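Srivastava
July · 7 min read

3.2 Where small parts wait

Most garages in our sample lose time between jobs, not during them. Parts come in, get set down, get moved, get set down again. We followed orders through the Tremach shop in Jikumlow, 300 orders in all, and wrote down every stop. Storage on the floor was mixed: wall racks, rolling carts, trays. 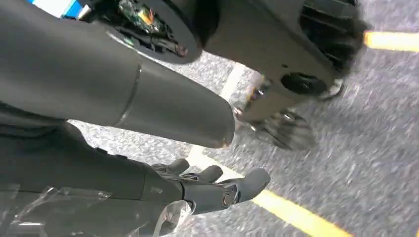
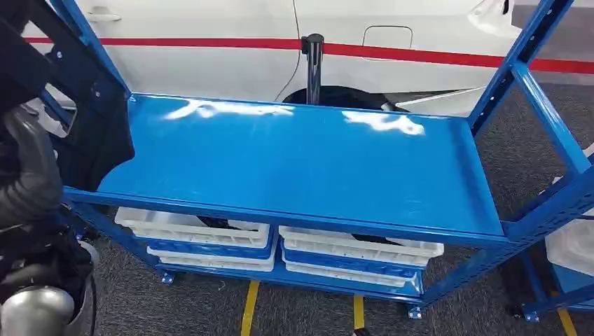 Figure 2. Shop floor, two views. The second has a blue metal cart with white plastic trays on its lower level, a white car behind.

Waiting was the big one. An order sat longer on a shelf than it did in anyones hands, and small orders sat longest. Fasteners, clips, gaskets. Bigger parts got noticed and moved. We had expected the reverse.

Labels helped less than we thought. The shop switched to the Stilasura tag system before our second round, 200 orders tagged, the other 100 left as they were. Tagged orders were found faster but not fitted any sooner. Staff still worked from memory and from whoever was shouting. Tuesday was the worst day both rounds, deliveries landing before the weekend backlog was cleared.

Two limits here. One shop only, so no claim about larger sites. And stops were logged by hand, which means short ones (a part put down while somebody answers the phone) are probaly undercounted. We left these gaps as they are and did not try to fill them in.

Returns were kept out of the counts above. They follow a different path, back through the front desk, and are covered in 3.3 along with wrong deliveries.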